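Huten Snack-Bin Grasping Set: data card and fault notes

Version 2, Aug 25, 2020
Maintained by Pustard. Recorded in homes in Drorkstead.

Read this before you train anything

Version 1 of this set was released with a fault in the gripper width channel. We described it at the time as "minor calibration drift." It was a bad label for a bad problem, and the people who wrote to us about it were right. This card replaces the old one.

What is in it

Handheld gripper recordings of people picking packaged snacks out of a bin and putting them down on a table. There are 600 episodes. Each one has video from the gripper camera, the tool pose, and the finger opening in millimeters. No robot took part in the recording, so every claim about how well these motions carry over to a robot is a claim about somebody's robot and should be tested there.

What went wrong

The finger opening is worked out from the angle of the linkage. In July we found that on one of our tools the reported opening stayed the same for stretches at a time while the fingers in the video plainly moved. When the value came back, it often came back with an offset. A policy trained on this learns that a packet can be lifted with the fingers wide open.

343 episodes are affected. The automatic check that was supposed to catch this passed all of them. It tested whether the value was in range, and a stuck value is in range. We no longer treat a pass from that check as evidence of anything.
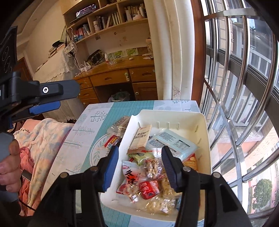

Gripper view over the snack bin, pads apart. Compare the finger gap with the width channel at moments like this.

The supplier, Fitzsimmons, put the fault down to a worn encoder coupling. Maybe. We replaced the coupling and ran 100 open-close cycles on the bench without a repeat, but the bench cycles were slow and nothing was being gripped. We would not call the cause confirmed – the old part was thrown out before we could measure it.

What we did about it

- Marked the affected episodes with width_suspect = true. They are still in the download.
- Removed the interpolated widths that version 1 used to fill gaps. They looked smooth and were made up.
- Added a check that compares the width value with pad motion in the video. It misses faults when a packet hides the pads.
- Left the pose data alone. We found no fault in it, but we looked much harder at width.

Safety

Please do not replay the width channel open loop on a powered gripper. A jump after a stuck stretch comes out as a fast close. If you must replay, cap the closing speed and force in the controller, keep hands out of the bin, and have the stop button within reach. Filtering on width_suspect is not a safety measure. The flag was set by the same team that missed the fault the first time.

Other limits

Clear wrappers are hard on the video check and probably on your model too. Reflections get read as edges, and stacked packets tend to merge. Labels in the bins are in more than one script, and we did not transcribe them. The object names in the metadata were typed by hand and are not consistent.

"Success" in the metadata means the person recording pressed the success key. We rewatched a sample and disagreed with a few of those presses. Treat success rates computed from this field with suspicion, including the one in our own version 1 release notes.

Changes from version 1

width_suspect added. Interpolated values now blank. Maximum episode length cut to 2000 video frames, with the remainder stored as a separate file. The word "validated" has been taken out of the description.

Reporting problems

Send the episode number, the time in the clip and what you saw. A plot of the width channel helps. If an episode without the flag looks wrong, assume it is wrong until we have answered.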